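Wolville Home & Shed Forum > Plumbing > Marking pipe before you push it together: worth it or fussy?

Started by kettleblack_40
Posts: 387

Putting a laundry trough in the shed, which in February is a fine place to lose five kilos and your temper. I've got white plastic pipe, a bag of tees and a wall that was straight when the last owner sold it to me.

My neighbour reckons you dry fit the lot, draw a line along the pipe and across onto the fitting, pull it apart, then put it together for good with the lines matching. My brother-in-law reckons that's for people who alphabetise their spices. Both of them have leaks, so I'm throwing it open.

Main worry is the tees. Get one twisted and the tap comes out of the wall looking at the neighbours.

Reply from gumboot_diaries
Posts: 2,000

Mark it. I did a run behind the vanity by eye and the tap sits at ten to the hour. Every guest straightens the towel, steps back, and then tilts their head. Eight years of this.

Reply from old_ballcock
Posts: 1106

Depends what you're joining. If it's solvent weld you've got no time to muck around and the line saves you. If it's a fitting that lets you turn it afterwards, the line is decoration. Which one is it? "White plastic pipe" covers half the hardware store.

Also get the pipe square at the cut before you worry about anything else. I've seen people put beautiful pencil marks on a pipe they'd cut with what I assume was a bread knife.

Reply from kettleblack_40

Solvent weld for the cold, haven't decided on the rest. It was a hacksaw, thank you. The bread knife was for the insulation.

Reply from Jastine_Lane
Posts: 214

Some pipe comes with a stripe already on it and you can use that as your line. Same sort of tee job at mine, with a brass-coloured fitting on the branch:

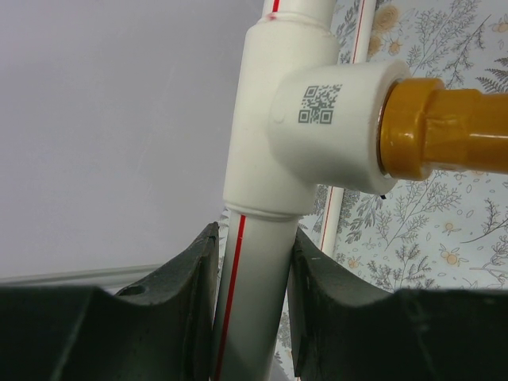

Jastine_Lane

The red stripe shows on the pipe below the tee and again on the bit above it, so you can sight straight up through the fitting and see if the two pieces agree with each other. The branch points off to the right, and you judge its angle against the stripe. No pencil, no neighbour required.

Don't read anything into the colour, by the way. I wouldn't trust a stripe to tell me which line was the hot.

Reply from old_ballcock

Nice idea, but the stripe tells you where the pipe is. It doesn't tell you where the tee is. Nothing on the body of that tee lines up with it, apart from a red smudge on the top rim, and I wouldn't hang a wall on a smudge. You still want a mark across both parts.

Reply from Jastine_Lane

You've got a branch sticking out the side the size of your thumb. If you can't tell which way that's pointing, a mark isn't going to help you.

Reply from old_ballcock

I can tell which way it's pointing. I can't tell whether it's pointing 5 degrees off, and neither can you until the wall's closed up and there's a tap on the end of it. Then everybody can tell.

Reply from gumboot_diaries

Can confirm. Ten to the hour.

Reply from saltbush_sal
Posts: 58

Is that a QR code on the tee? What do you get if you scan it, the fitting's life story?

Reply from Jastine_Lane

Never tried. I was holding a pipe at the time.

Reply from varghese_and_drips
Posts: 731

Coming at it from the other end: what worries me on these jobs is the threads. Where a metal fitting goes into a plastic branch, people see a hex and fetch the biggest spanner they own. Hand tight, then go gently with whatever the maker's sheet says, and hold the tee with your other hand so you aren't twisting the whole run. I split one at my mum's place on the last quarter turn. It made a little tick noise. I still hear it.

And do that joint on the bench if you can get away with it, before the tee goes anywhere near the wall.

Reply from old_ballcock

Agree with all of that, which is a novelty.

Reply from kettleblack_40

Right. So far I have: line across both parts, use the stripe as well if there is one, metal bits done up on the bench, no big spanner.

What about two runs side by side? I'd have a second pipe going up next to the first and not much room between.

Reply from Jastine_Lane

There's a second striped one off to the right in my photo. Set both with the stripe facing out and at least you can compare them.

Reply from varghese_and_drips

Stagger the tees. If both branches come off at the same height you'll be doing the second one with your fingertips and a lot of language.

Reply from saltbush_sal

Or put the trough outside. We've washed the dog in the yard since we moved to Estholm and the dog has never once complained about the angle of the tap.

Reply from kettleblack_40

Dry fitted it this arvo, lines and all. Pulled it apart and put the pieces on the bench in order, then the cat got up there. Starting again after tea. What does everyone use to mark it? Pencil rubs off and the texta's dead.

Reply from old_ballcock

Paint pen. Keep it away from the cat.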